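Zara Two-Hand Kit for the Home Workshop

If you have been building your own two-armed robot in the spare room or at a shared bench, you will know that the arms are the easy bit and the hands are where the weekends go. The Zara kit is our answer to that, a left and a right hand with jointed fingers, black rubbery-feeling tips and covers held by small screws, so you can get inside with an ordinary screwdriver and a cup of tea beside you.

We like to try ours on kitchen jobs, and coffee is a great favourite (the workshop does get through a lot of it!). The right hand holds a ribbed glass under the grinder spout while the left stays open over the table.

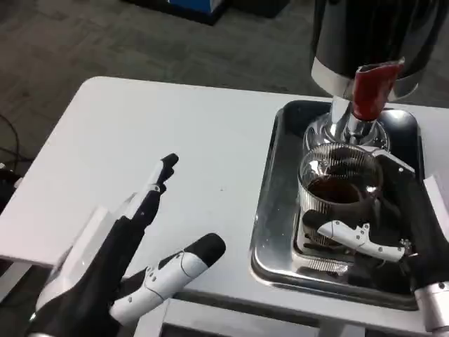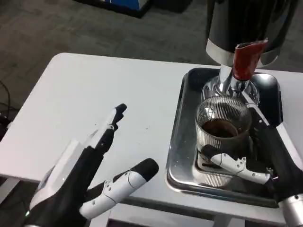 What you get

- One left hand and one right hand, 572 g each
- Gromier wrist adaptors, one pair
- 6 spare fingertips
- Vieira control board with 300 cm cable
- Printed build guide, 168 pages, with plenty of room for your own scribbles

Do stand your grinder in a tray with a raised rim, as grounds get everywhere, and practise with an empty glass first.

Plelletness Workshop Supplies | Contact us | © 2019 | Back to top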